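机器人社团与竞赛 > 学生项目 > 仿真与运动规划
阅读时间：9 分钟
搜索本站问题……

仿真里机械臂靠近机柜就规划失败，或者停在机柜旁边不动，是碰撞模型的问题吗？

标签：机械臂、仿真、碰撞检测、课程项目、夹爪

Nuria Manzano
发表于 2024年2月9日

我们是 Ocampo 技术学校的学生小组，选修课的项目是让一只机械臂在机房里做简单的操作：走到机柜正面，夹住一个设备的前沿，往外拉一小段，然后退回来。实机要到三月才轮到我们用，现在全部在仿真里做。项目之后还要参加 Clalldale 的校际展示，评分里有一项是“无碰撞完成率”，所以不能靠碰运气。

场景用的是老师给的机房模型，机柜、地面、墙和架子都是现成的，我们只加了机械臂和两指夹爪。夹爪的描述文件是上一届同学留下的，放在 Skollesska 仓库里。规划用的是常见的采样规划器，单次规划时间上限设为 5 秒。

现在的情况是：从起始位置到机柜外侧的预备位姿，一直没有问题。从预备位姿再往前，到夹爪贴近机柜正面的时候，多数时候直接报“目标状态处于碰撞中”。有时不报错，手臂走到机柜旁边停下，控制器那边显示轨迹已执行完，可是夹爪离我们给的目标点还差一截。
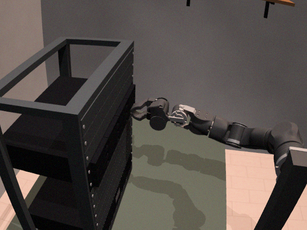
夹爪到机柜旁的位置，仿真渲染，俯视角度。

从画面上看，手指的尖端已经紧挨着机柜远端的边缘，两根手指一上一下，中间留着一点缝。只看渲染我分不出到底碰没碰上，因为机柜面板颜色很深，夹爪颜色也深，阴影又落在旁边的地面上，换了几个视角还是说不准。

已经试过的办法：

1. 把规划时间加长，没有变化。
2. 把目标点往外挪，能规划成功，但离机柜太远，夹不到东西。
3. 把机柜的碰撞整个关掉，规划马上成功，手指直接穿进面板里。
4. 换了一个规划器，失败的次数差不多。
5. 检查了关节限位，预备位姿离限位还很远。

日志里重复出现的一行，大意是夹爪的下指与机柜主体接触。我不明白的是，“机柜主体”在模型里是一整个物体，外框、立柱、里面的设备都算在一起。我们要去的位置在面板前面，照理说是空的。

我想问的是：第一，这种情况一般是碰撞模型画得太粗，还是我们的目标位姿给错了？第二，有没有不用重做整个机柜模型的办法？第三，停在半路但不报错，和前面那个问题是一回事吗？

网格的情况补充一下：机柜的显示网格有 3,081 个三角面，碰撞网格用的什么我们还没查过，文件里只写了“自动”。

——

Marcelino Moya

关掉碰撞就能过，那就是碰撞模型的问题。把安全距离改成零试试。我们队去年就是这样交的，没有被扣分。

渲染太暗的话加一盏灯。

——

Rodrigo Goicoechea

先说碰撞网格，再说目标位姿，最后说停在半路的事，这几件事要分开查。

一、碰撞网格

“自动”在大多数仿真工具里的意思是对整个物体取一个凸包。机柜的形状很不适合这样处理。你们这个机柜顶上是敞开的方框，正面也不是平的，中间有一个设备从面板上凸出来，上下两组面板比它靠里。取凸包以后，凸出设备的前沿会和机柜的上下边连成斜面，凸出部分上方和下方原本空着的地方全部算成实心。手指看着停在面板前面，在碰撞检测里已经进到那个斜面里面了。日志说的“下指与机柜主体接触”很可能就是这么来的。

确认很容易，把碰撞体的显示打开，用半透明颜色叠在模型上看一眼。如果看到一个鼓起来的大块把整个机柜包住，就不用再往下猜了。

处理的办法有两个。

第一个是凸分解。把机柜的网格拆成一组小的凸块，再合起来当碰撞体。优点是自动，缺点是容易在细的地方出毛病，顶框和立柱这样的细长杆件有时会被并进旁边的大块里。分解完一定要再看一遍半透明显示。

第二个是手工用长方体拼，我比较推荐。机柜本来就是方的东西，立柱、顶框的四根杆、每一组设备，各用一个盒子就够了。面板上的螺钉、小孔、细缝都不用管，碰撞体里不需要这些。我带过的一个小组在 Millberg 的训练场景里就是这样做的，半个下午拼完，之后检测速度也快了不少。原来的显示网格保留，看起来和以前完全一样，所以不算重做模型。

还有一点，把你们要拉的那个设备从“机柜主体”里拿出来，单独做成一个物体。规划到夹持位姿的时候，手指和这个设备之间必须允许接触，否则目标状态永远是“碰撞中”。只对“手指”和“被夹设备”这一对放开，其余的都保持检测。你现在整个机柜是一个物体，没有办法只放开一部分，第三条试验里手指穿进面板就是这个原因。

上面那位说把安全距离改成零，我不建议在找到原因之前这么做。安全距离改成零以后，凸包还是凸包，该报还是报，最多差一点点。到了实机上，标定误差和手臂本身的重复精度都要占地方，一点余量不留很容易蹭到。

二、目标位姿

检查你们给的目标点是在哪个坐标系里定义的。上一届留下的夹爪文件，末端坐标系可能在法兰上，也可能在两指中间，还可能在指根。如果你以为是指尖，实际是法兰，那么手指会比你想的多伸出去一整个夹爪的长度，直接顶到机柜里。反过来，就会差一截够不着。

查的办法：让手臂停在预备位姿，把末端坐标轴显示出来，看原点落在哪里。

另外看一下夹爪的朝向。你说两根手指一上一下，这样张合方向是竖的。夹水平设备的前沿，竖着张合是对的，但要给下面那根手指留出空间。如果目标设备紧挨着下面一层面板，下指就没有地方去，碰撞模型画得再细也没用。这种情况换一个前沿凸出来的设备做目标，或者把夹爪绕自身轴转过来，去夹设备侧面的边。

手指是弯的还是直的也有关系。弯的手指，尖端和中段不在一条线上，张开的时候中段可能比尖端更占地方。碰撞体不要只按指尖的宽度来做。

三、停在半路但不报错

这个和前面多半不是同一个原因，至少不完全是。我见过的有三种：

规划器返回了近似解。有些采样规划器在时间用完以后，会把离目标最近的那条路径当作结果交出来，状态码和“成功”不一样，但是如果你们的代码只判断“有没有轨迹”，就会照样执行。去看返回的状态码，近似解一律当失败处理。

笛卡儿路径只完成了一部分。如果最后一段是走直线插补，函数一般会返回一个完成比例。这个比例不是 100% 的时候，轨迹也会给你，长度只到被挡住的地方。从你描述的现象看，“轨迹已执行完，但差一截”，我觉得这个可能性最大。

控制器的容差设得太松。关节误差还比较大就判定到位。这种情况差的距离一般不大，而且每次差得差不多。

建议把整个动作拆成两段：从起始到预备位姿用采样规划，从预备位姿到夹持位姿用直线插补，完成比例不到 100% 就不执行，退回预备位姿，换一个朝向再试。每次失败都把比例和第一个碰撞对记下来。记几十次以后，问题在哪里就很清楚了。

四、顺序

先看碰撞体显示，再看末端坐标系，再看状态码。不要同时改几样，改完一样就跑一遍同一组目标，结果存下来再改下一样。另外，随机种子要固定，不然采样规划器每次结果不同，你没法判断是改好了还是运气好。

——

Fadwa Saber

上面说得很全，我补两件和画面有关的事，因为你提到看不清有没有碰上。

判断有没有碰撞不要看渲染。让仿真器输出最近距离，大多数都有这个接口，输入两个物体，返回最短距离和两个最近点。在两个最近点之间画一条亮色的线，放在画面里，一眼就能看出是哪根手指、对着机柜的哪个部位。我们小组调抽屉任务的时候一直开着这条线，直到录演示视频才关掉。

如果一定要看渲染，把机柜面板临时换成浅色，夹爪换成别的颜色，材质改完不影响物理。加灯的作用有限，两个都是深色的物体，加亮以后对比还是不够，阴影反而更乱。俯视也不太适合看前后间隙，再加一个从侧面平视的相机，高度放在夹爪附近。

还有，别忘了手臂后面的部分。大家都盯着指尖，但是伸向机柜的时候，肘部和前臂离周围的支柱、架子有多远，也要算进去。我们有一版程序指尖每次都到位，结果肘部蹭到旁边的支柱，因为那根支柱在场景里只有显示网格，没有碰撞体，仿真里完全看不出来。把场景里所有物体列出来，看看哪些没有碰撞体。

——

Nuria Manzano

谢谢各位，回来说一下结果。

碰撞体显示打开以后，确实是一个凸包，把整个机柜包成了一大块，凸出的设备上下全是实心的。按 Rodrigo 说的用盒子重新拼，目标设备单独拿了出来，只放开手指和它之间的接触。“目标状态处于碰撞中”基本没有了。

末端坐标系也有问题，原点在法兰上，我们一直当成指尖在用。这个是 Marcelino Salcedo 发现的，他在我们组负责夹爪。现在在文件里加了一个指尖坐标系，所有目标都改成按它来给。

停在半路的原因是直线插补的完成比例没有检查。加上判断以后，昨晚用固定种子跑了一整批，959 次成功，剩下的都是退回预备位姿后没有找到别的朝向，没有一次是悄悄停住的。

安全距离没有改成零，留着原来的值。

还剩一个问题：往外拉设备的时候，手指偶尔会打滑，夹持力加大以后又会把设备往上抬。我再调一下摩擦参数，不行的话另开一帖。

相关分类：夹爪与末端执行器 | 碰撞检测 | 校际展示准备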